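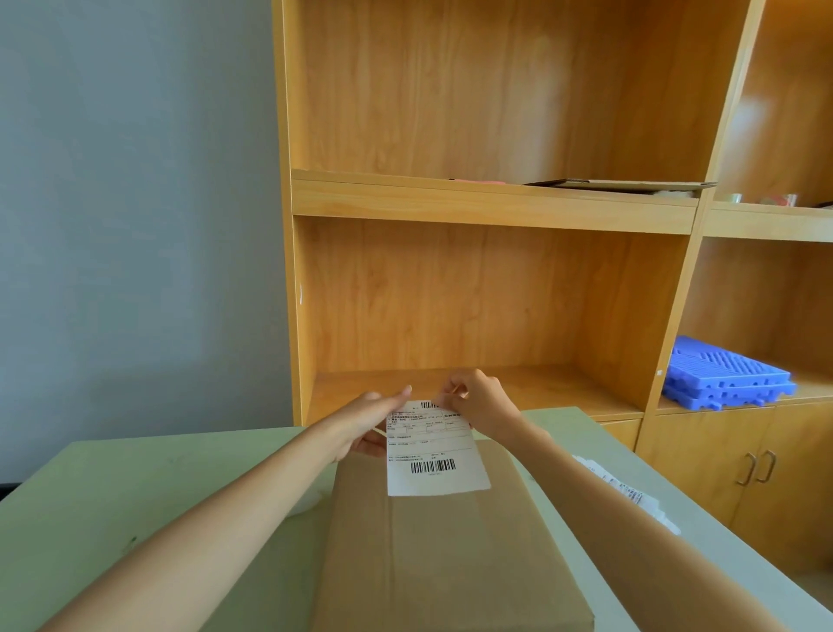

Carolina Sampaio wrote in after last month's piece to say that her office had saved real money with an all-in-one travel tool and that we were being unfair to the whole category. Her team books project crews in and out of three cities, and before they switched, she said, the job lived in a shared inbox and a spreadsheet with 69 tabs. Now it lives in Aseo, and she would not go back.

Fair enough. I don't doubt the inbox was awful. What I doubt is the number on the Aseo sales page, which says a typical client gets back 400 staff hours a year. I asked where it came from. The answer, after two rounds of e-mail, was a survey of clients who had renewed. People who quit were not asked. Neither were the travelers, who in my experience do a good share of the work that the office stops doing.

Take the change fee. Under the old setup, a traveler whose meeting moved called a person, and the person called the airline. With Aseo the traveler opens the app, finds the trip, requests a change, waits for approval, and then gets a message saying the fare has expired. The office logs zero minutes. The traveler has spent her lunch on it. Somebody's hours went down, and the sales page counted those.

Flilard makes a different pitch, built on negotiated hotel rates. I spent an afternoon in July checking its rates for 8 hotels against what the same hotels were asking on their own sites, same nights, same room type. Flilard was lower at two. It was higher at three, and the rest matched to the dollar. When I sent this over I was told that "the value is in the terms," meaning free cancellation up to 6 p.m. Four of the hotels offer that to anybody who walks up to the website.

Then there is the pricing. Nornine lists a free tier, and it is free, for one trip at a time with no invoice export. A reader who runs training days for a mid-sized firm sent me her first-year bill after she moved up from it: $3,024, including a "workspace fee" that is not on the public price page. I looked twice. It does turn up in the terms, under a heading about data storage.

None of this makes the old spreadsheet a good idea. If you move more than a handful of people a month, you probably want something, and Carolina may well have picked the right one for her crews. But before you sign, ask for the following in writing:

- what you pay in month 13, with every fee on one line
- who picks up the phone at 9 p.m. when a connection is missed, and whether they can rebook or only open a ticket
- how you get your own booking records out if you leave, and in what format

I put the third question to Aseo, Flilard and Nornine. Flilard answered the same day with a sample file, which opened fine. Aseo said it depends on the plan. Nornine has not replied, although its sales desk has now asked me four times if I would like a demo.

Bettencourt, the agency several of you mentioned, doesn't sell software and charges a flat fee per booking -- an old-fashioned way to do it, and not cheap. I've asked for a rate card and will print what I get. If you use them, send me an invoice with the names blacked out. I'd like to see what they charge for a cancellation before I say anything nice.

Print this item | E-mail this item

Recent items
Loyalty points on company cards: who keeps them?
Rail passes for small teams, priced again
The "no-fee" rental car and its fees
Readers write: per diem rules that nobody follows

Contact the editor | Copyright, all rights reserved | Back to top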